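Updated Sep 7, 2025

# Getting your voice through a whole night of karaoke

I used to be done by the fourth song. I'd start with something huge, shout the chorus, and croak my way home. Then a friend of a friend started a monthly singing night at the Hanside and I kept going (it's 30 minutes from my place, so no excuses), and I finally had to learn how to pace myself. So this is what I do now. I'm not a trained singer, just somebody who sings a lot!

## Before you leave the house

Drink water in the afternoon, well before you get there. Gulping a pint right before your turn just makes you burp into the chorus, ask me how I know.

Then hum. Lips closed, easy note, slide up and down like a lazy siren. I do it in the shower and again in the car, five minutes total. After that come lip trills, the motorboat noise kids make. If you can't keep the trill going, you're pushing too hard, so back off until it bubbles along.

## Pick your first song low

Your opener should sit right where you talk. No big notes, no key change. I keep a list on my phone of stuff that feels like chatting, and I've got one slow country tune at 100 beats a minute that I could sing half asleep. Save the screamer for third or fourth.

## Let the mic do the work

Hold it a couple of inches from your mouth and aim it at your lips. Keep your hand on the handle and off the grille, or it gets muddy and starts to squeal. For the loud bits, pull it back a little and sing at the same level you were already at.

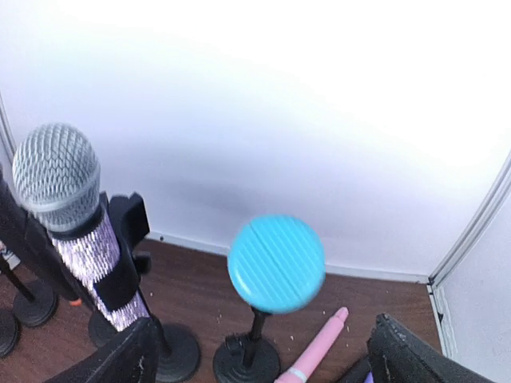 One reader wrote in to say that pulling back never worked for her until she quit watching the lyrics screen and learned the chorus by heart, and that she now practices at home with a hairbrush. I love this. Knowing the words frees up so much of your brain for breathing, and the breathing is where I used to lose it.

So, breathing. Put a hand on your belly and breathe in low, so the hand moves and your shoulders don't. Sneak a breath at every comma in the lyrics, even if you don't think you need one yet.

## Change the key

Most machines let you drop the key, and people act like it's cheating. Drop it two steps! The song on my list that wrecked me for years is totally fine two down.

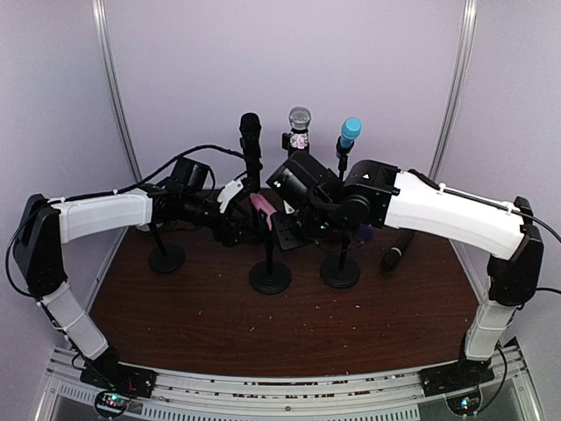 If you're not sure how far to go, sing the highest line quietly before your turn. If your chin lifts to reach it, go down another step and try again.

## Between songs

Rest. I mean don't yell over the music at your table, which hurts my throat way more than singing does. Sip plain water and go easy on the salty snacks. And if it stings, stop for the night and clap for everybody else.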